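Labeling Boxes for Long-Term Storage: Notes for Tenants
Likora Self Storage – Tenant Newsletter
Oct 26, 2020

Most questions at the Trellberg office this fall have been on one subject: boxes that went into a unit with a label and came out without one. Tape had let go, ink had faded, or the only marked side was facing the wall. The notes below cover label placement, ink, numbering and the inventory sheet. They apply to all unit sizes at both the Trellberg and Bovlow sites.

Where the label goes

Mark each box on two adjoining sides, a short side and a long side. Leave the top alone, or treat it as a third label if you want one. Once boxes are stacked, the top can be read only on the uppermost box. With two adjoining sides marked, a box can be turned a quarter turn in one direction and still show its number to the aisle.

Write in the upper third of the side. The lower part of a carton takes most of the scuffing from hand trucks and from the box being slid into place. On cartons with hand holes, keep the writing clear of the hole by the width of two fingers.

Do not write on packing tape. Tape is often cut or replaced when a box is opened, and marker ink on smooth plastic film rubs off with handling. If the seam runs where you planned to write, move the label to one side of it.

Paper labels

Paper labels hold well on clean, dry cardboard at room temperature. They hold poorly on plastic totes, on dusty cartons and on anything packed in an unheated garage in December. Wipe plastic totes with a dry cloth first, apply the label, and cover it with one strip of clear tape that runs at least an inch past the paper on all sides. For totes with a textured wall, a tie-on tag through the handle is more dependable than any adhesive.

Used cartons should have the old writing struck out. One line through it is enough. A box that says KITCHEN in black and TAX 2 in blue will be read as a kitchen box by whoever sees it first.
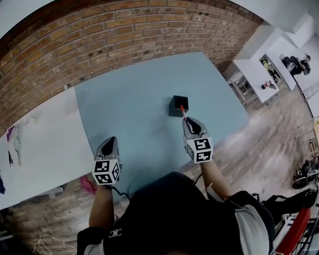
Ink choice matters more for a two-year rental than for a two-month one. Dye-based inks fade under light, and some of the bright colors go first. Pigment-based permanent black on brown cardboard is the standard choice and stays readable the longest. Many tenants use color for sorting, and there is no objection to it as long as the number itself is in black. Red is the usual second color, for boxes that must be opened first or handled with care, and a thin marker with a red cap, like the one held over the blue board, will do for a mark on a paper label. On bare cardboard use a wide chisel tip. A thin line on brown board cannot be read from the door of a 10 by 20 unit, and it disappears entirely under the hallway lights at Bovlow after they drop to the night setting.

Numbers first, words second

Give every box a number. The number should be the largest thing on the label, at least two inches high. Below it, write the room or category in one or two words. Full contents go on the inventory sheet and should stay off the box, both for space and for privacy while the load is in the driveway.

Start at 1 and do not restart for each room. A single run of numbers makes a missing box easy to find. If you have boxes 1 through 60 on the sheet and 59 in the unit, you need only check for the gap. With separate runs for kitchen, office and bedroom, the same check takes three passes.

Items that are not boxed get a number too. Lamps, rolled rugs, bed rails and table legs are the pieces most often reported missing and later found behind something. Use a tie-on tag. Hardware from furniture goes in a small bag that carries the same number as the piece it came from, and the bag is best tied to that piece. Tape applied to finished wood can lift the finish when it is removed.

The inventory sheet

A workable sheet has four columns: number, category, contents, position. Position can be as simple as left, right or back, plus the row counted from the door. Fill in this column while loading. Filled in afterward it is mostly guesswork.

Keep two copies. One stays at home. The other hangs inside the unit next to the door, in a plastic sleeve. When a box is removed, cross out the line and write the month beside it. When a box goes back in a different spot, change the position entry on both copies.

Blank sheets are available at the front counter at either site. Each page has 28 lines, and most tenants in the smaller units need one or two. If you prefer a spreadsheet, sort by number and print a fresh copy for the unit every time you make changes.

Stacking with labels in mind

Leave an aisle of at least 24 inches down the center or along one side. Labels on both walls should face it. Heavy cartons go at the bottom, and no stack should be higher than the weakest box in it can support. Keep boxes two inches off the outside walls so air can move, and set the first layer on pallets or boards. Keep the top of the stack at least 18 inches below any sprinkler head.

Put the boxes marked in red within reach of the door, no higher than shoulder level.

Supplies at the counter

The Trellberg office has restocked tie-on tags, in packs of 200, along with clear tape, document sleeves and chisel-tip markers in black. The Tuncer tote, the gray one with the card slot on the short side, is back in both sizes. The card slot takes a standard index card cut in half, so no adhesive is needed. Bovlow carries the large size only.

Unit 392 at Trellberg is set up as a sample unit through the end of December. It has a center aisle, pallets, numbered cartons and a completed inventory sheet by the door. Ask at the counter for access during office hours.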